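Nokora Kitchen Collection: Pre-Session Safety and Readiness Checklist, With Comments

Site: Pralthorpe, play kitchen bay
Reviewed: August 20, 2023
Next review: September

Please read the comments as well as the items, even if you have done this many times before. The items tell you what to tick and the comments tell you what we've learned from ticking it badly, and I've tried to keep them friendly. If you are new to the Mumwood task set, give yourself a good half hour the first time through. It gets much quicker once your hands know the order.

Mark each item Pass, Fail or Not Applicable. A Fail on anything in Part 1 means no recording until it's fixed and a second person has looked at it.

Part 1. The arm and the person driving it

1.1 Emergency stop within reach of the operator's free hand, seated and standing.
Pass.
Comment: Please do try it from both positions. At the last review the button was perfectly placed for somebody sitting down and a good stretch away for anyone who had got up to see over the sink, and getting up to see over the sink is what we all do.

1.2 Emergency stop pressed and released once before the first episode of the day.
Pass.
Comment: Write the time in the log. If the arm doesn't go slack in the way you're used to, stop there and tell the bay lead, even if the software says all is well.

1.3 Gripper fingers checked for cracks, looseness and worn tips.
Pass, with a note.
Comment: Power off, then wiggle each finger gently. One fingertip on the spare set is wearing smooth, so I've put the spares back in the drawer with a tag on them. They are fine for practice, but please leave them off for recorded work, as the glossy dishes slide about enough already.

1.4 Speed limit set to the collection profile.
Pass.
Comment: The test profile is faster and it doesn't always switch itself back after maintenance. Have a look every time.

1.5 Sleeves, lanyards and long hair secured.
Pass.
Comment: Lanyards go in the tray by the door. I forget mine as often as anybody, so feel free to remind me.

Part 2. Counter, sink and dishes

2.1 Dishes are the ones named on the task card, and undamaged.
Pass.
Comment: Run a finger around each rim. A chipped rim is a hazard to the person resetting the counter, and it also teaches the model a plate shape that no other plate has. Chipped pieces go in the bin, please, and not back on the shelf for later!

2.2 Downward approach tested slowly on one dish before recording.
Pass.
Comment: Bring the gripper down over the dish at the lowest speed and watch for contact. You want a light touch and no skidding. On the red plate by the sink counter, take particular care with where each finger is going, as one can be down on the plate while the other is still above the wood.
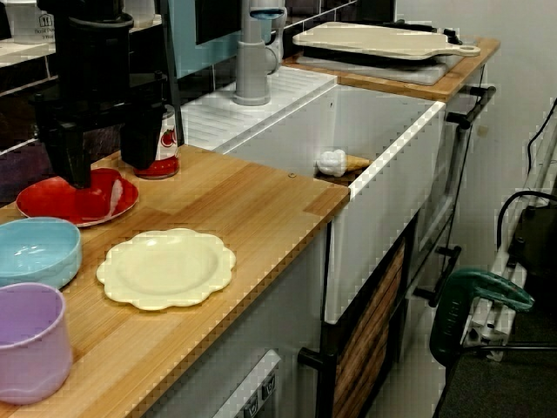

2.3 Pieces near the counter edge placed on purpose.
Pass, with a note.
Comment: Some task cards call for a start close to the edge, and those examples are useful to us, so I don't want anyone tidying everything into the middle. Just be sure that a knocked cup would land on the floor and not on a foot. Stay out of the drop side while the arm is moving.

2.4 Sink dry, with only the items on the card inside it.
Pass.
Comment: We never run water in this bay. If you find any moisture in the basin, wipe it out and let me know -- somebody may have rinsed a cup with the best of intentions.

2.5 Cabinet doors and drawers fully closed unless the task uses them.
Fail, corrected on the day.
Comment: A drawer was left open after the Feng tasks and it was right at shin height. Closed, rechecked, passed. Whoever finishes a drawer task should close up before handing over.

Part 3. Stands, cables and floor

3.1 Stands steady when pushed lightly at shoulder height.
Pass.
Comment: A light push, please. If it rocks, check the feet first and the clamps second.

3.2 Cables looped up and clear of walkways and the arm's reach.
Pass.
Comment: Move the arm slowly to the far corners of its range and watch the cables as you go. There should be slack everywhere and nothing pulling tight.

3.3 Carpet flat, with no dropped toys or dishes.
Pass.
Comment: Small toy food is the usual culprit. Look under the cabinet overhang too.

Part 4. Recording quality

4.1 Camera views match the reference picture on the wall.
Pass.

4.2 Disk space enough for the whole session.
Pass.
Comment: A full session is 300 episodes and the target for this kitchen is 2,000, so a lost afternoon is a real nuisance to catch up.

4.3 Failed attempts labelled as failed and kept.
Pass, with a note.
Comment: A dropped plate is a perfectly good example as long as the label says so. Please don't delete it because it was embarrassing. If a person reached into the workspace during the attempt, though, flag it separately and write it up as an incident.

4.4 Operator break taken after 14 episodes in a row.
Fail.
Comment: The log shows longer runs than this on 2 occasions. I know it's tempting to push on when things are going nicely, but tired hands make for jerky paths, and the arm learns those as readily as the good ones. Set the timer on the desk and get yourself a cup of tea.

Outstanding: replace the worn spare fingertip; reprint the Feng handover card with the drawer step added; check break times again in September.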